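Stistine Soft-Tread Chair Casters, Set of Five

Home / Seating Parts / Casters / Hard Floor

Manufacturer: Stistine
Item number: 2181-S
Availability: In stock, ships from the Pasness warehouse
Sold as: One set (five casters, stems fitted)
Warranty: 24 months against defects in material and assembly

Replacement casters for swivel office chairs used on wood, laminate, vinyl or sealed stone. The tread is soft polyurethane over a rigid nylon core. Each caster turns on a ball-bearing swivel and rolls on a sealed axle. The set replaces the hard nylon twin-wheel casters supplied with most office chairs, which are intended for carpet.

Fit

The grip-ring stem pushes into the socket at the end of each chair leg and is held by a spring ring. No thread, no nut. Before ordering, pull one of the existing casters and measure the stem diameter and the length from the shoulder to the tip. Compare both with the drawing on the data sheet. Threaded stems and plate mounts are listed under separate item numbers and do not interchange with this set.

The casters fit mesh-back, upholstered and drafting chairs alike. Back type and arm type have no effect on fit. Only the socket matters. Kneeling chairs and fixed-leg stools generally use a different stem and should be checked individually. 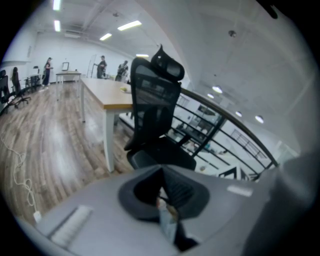

Office chair with black mesh back, rear view.

Specifications

Tread: polyurethane, non-marking, gray
Core: glass-filled nylon
Fork: pressed steel, black powder coat
Swivel bearing: double ball race, greased at the factory
Axle bearing: sealed, no service required
Stem: steel, grip ring
Rated load: 30 kg per caster, evenly distributed
Brake: none
Hair guard: both sides of the wheel, removable

The rated load applies to a chair standing level with all five casters in contact with the floor. It includes the weight of the chair. Do not add the ratings together and treat the sum as a user weight limit. The limit marked on the chair itself still governs.

Installation

1. Lay the chair on its side on a blanket or folded towel.
2. Pull each old caster straight out. If it will not move, work a flat pry bar between the shoulder and the leg and turn it gently.
3. Wipe out the socket. Leave any metal sleeve in place.
4. Push the new stem in until the ring clicks. A rubber mallet may be used on the fork, never on the wheel.
5. Stand the chair up and sit down once with full weight to seat the stems.

Replace all five casters at the same time. Mixed sets leave the base uneven and load one leg more than the others.

Ride height will change slightly on most chairs. Adjust the gas lift and check the armrests against the underside of the desk.

Use on wood floors

A soft tread spreads the load over a wider strip of floor than a hard one. It does not remove grit. Sand carried in on shoes will scratch a lacquered board under any wheel, and it can bed itself in polyurethane if left. Vacuum the chair area weekly and wipe the treads with a damp cloth at the same time. Do not use solvent or oil soap on the treads.

Oiled floors need to cure fully before a rolling chair is used on them. Follow the time given by the oil maker — drying to the touch is not the same as cured. On floating floors, check that the boards do not flex under the chair. Casters will not correct a gap in the underlay, and the joints will work loose in time with or without a mat.

Older softwood boards dent under point loads. A chair that stands in one spot all day should be moved now and then, or placed on a hard mat such as the Kyriakidis low-profile panel.
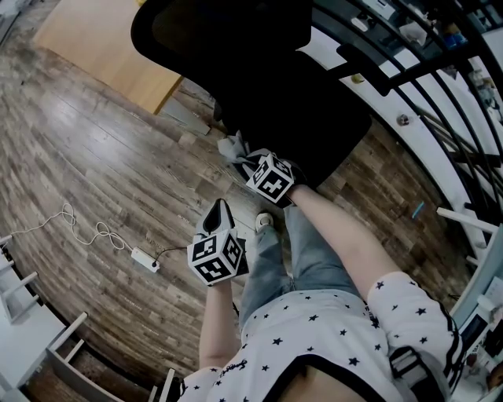
Tuulikki Hirvonen writes that her set went into an older Jidier chair without trouble on four legs, but the fifth socket had lost its sleeve and the stem dropped out whenever the chair was lifted. She asks whether the sleeve can be bought alone, and adds that the chair now rolls more easily than she wants on oiled pine.

Reply from Martti Oksanen, parts desk: Sleeves are sold singly under Seating Parts / Sockets. Measure the bore of the empty leg, not the stem. For less roll, the braked version of this caster uses the same stem and locks when the chair is unloaded. It can be exchanged for an unused set.

Returns

Unused sets are accepted within 30 days in the original carton. Casters that have been pushed into a socket will show ring marks on the stem and cannot be restocked. To test fit first, order the stem gauge, which is refunded against a set.

Orders received before noon leave the same working day. Orders of 3 sets or more ship in one carton with no extra handling charge.

Related items

Stistine braked caster, grip-ring stem
Stistine threaded-stem caster, soft tread
Socket sleeve, steel, single
Kyriakidis low-profile floor panel
Spare hair guards, pack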